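Former Oversight Aide: "The Numbers We Were Given Did Not Match"

November 11, 2022

Print | E-mail

The former staff member spent four years on the state legislature's oversight panel and left in May. The panel's report on the Jiltska emergency supply contract came out shortly afterward, with large parts of it blacked out. The former aide agreed to talk on the condition that no name be used.

"I'm not a whistleblower," the aide said at the start. "Everything I'm going to tell you was said in an open hearing. People just didn't go to the hearings."

The contract was signed by the governor's office without bids, under emergency powers. Jiltska was to stock and run a supply depot in Flavcombe for use in floods and storms. When the panel asked how much had been delivered, it got two answers. The governor's office said 100 percent of the order was in the depot. The state auditor, testifying 12 days later, put the figure at 40 percent.

"Both of those were given under oath," the aide said. "You can't have both. Either somebody counted wrong or somebody didn't count. We asked the governor's people to come back and explain, and they sent a letter."

The letter ran to one page. It said the first answer had referred to goods ordered and paid for, and that the word "delivered" had been used "in the contractual sense." The aide still has a copy and read parts of it aloud.

"I had never heard of a contractual sense of delivered," the aide said. "Our lawyer hadn't either."

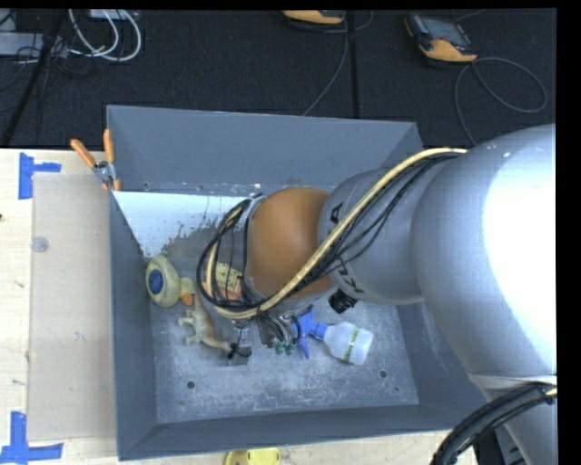 According to Tsao, the panel had no business pressing the point in an election year, and the letter should have settled it. The aide has heard that argument many times and does not think much of it.

"There's an election every other year," the aide said. "If you can't ask questions in an election year, you get to work half the time."

The sharper fight was over subpoenas. Members of the majority wanted the e-mails between the governor's office and the company. The chair refused to put it to a vote, then allowed one late in the evening after two members had gone home. It failed by one.

Asked whether the timing was deliberate, the aide took a while to answer. "I know what I think. I wasn't in the room when it was scheduled. The members who left say they were told nothing else was coming up. The chair says the agenda was posted. It was posted -- at dinnertime."

The governor's office has said all along that it cooperated fully and turned over 12 boxes of records. The aide does not dispute the number.

"They sent the boxes. I went through them with one other person. A lot of it was the same invoices printed again and again. There was a parking map."

A second contract, for a smaller depot in Jundivthorpe, is due for renewal by the next legislature. It was also signed without bids. The aide would like to see the new panel take it up before the renewal and not afterward, and says the first step is simple enough.

"Send somebody up there with the order sheet and have them look at the shelves. We asked to do that at Flavcombe and were told it would be disruptive -- that was their word."

The aide now works outside government and has no plans to go back. The panel's report can be read at the state library, with the blacked-out pages included.

Print | E-mail

Related items
Senate Leaders Split Over Emergency Powers Bill
Auditor Asks for More Staff, Gets Fewer
Jundivthorpe Depot Renewal: What the Law Requires
Governor's Budget Office Misses Second Deadline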